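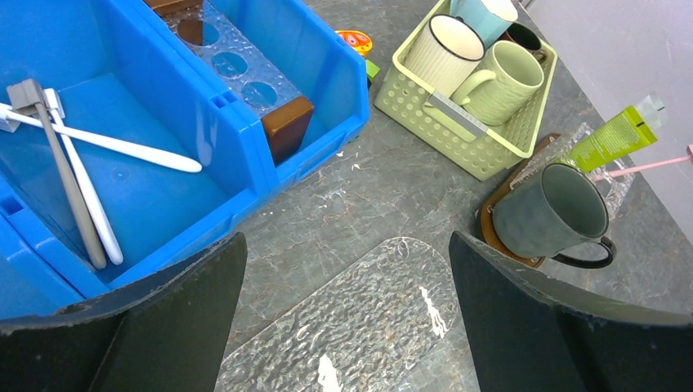

September 15, 2018. Second round on the rust stains from the Nollum hinges. The first batch, done in August, sat in the citric bath too long and came out with a dull gray skin that had to be rubbed off by hand. This time I kept the bath at 32 grams per liter and pulled the parts after 7 hours. Most of the orange was gone by then. What was left sat in the knuckles and around the screw holes, where a rag won't reach. Toothbrushes are still the best tool for that. The three in the blue bin, one gray and two white, are for hinge work, so please don't use them with oil.

Rinsed everything twice, then a soda rinse, then straight into the oven on low. Darnell Whitfield thinks the oven step can be skipped if the parts are blown out with air. Tried it on one pair – flash rust in the barrel by lunch.

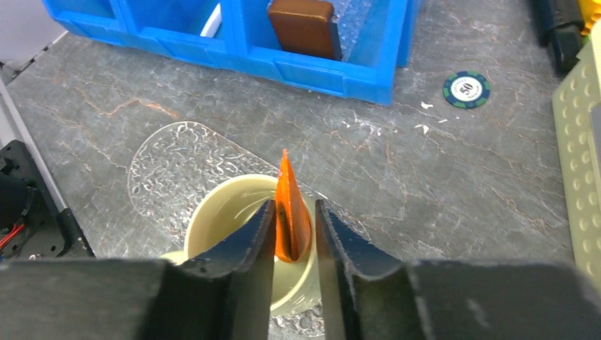 The other pairs stayed clean overnight. Waxed 11 of them with the Terham paste while they were still warm. It goes on thinner that way and doesn't collect in the corners. The pins are a separate problem. Two are bent, and one is a replacement with a slightly larger diameter that binds halfway in. 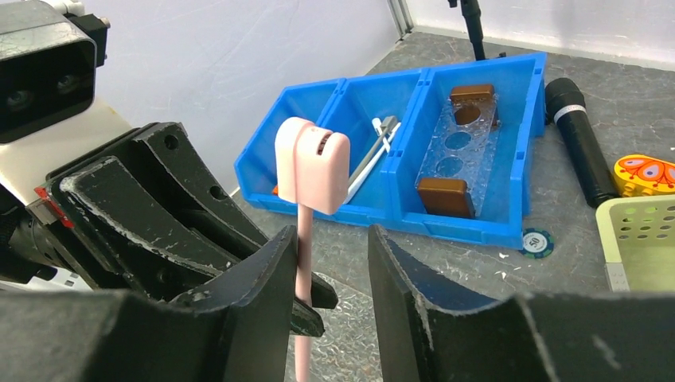 Can the same bath be used for the next batch?

Once more, if it is filtered first and still tests acid. After that, mix fresh.

Left to do: straighten the pins, order more paste, label the Zurkton set before it gets mixed in with these.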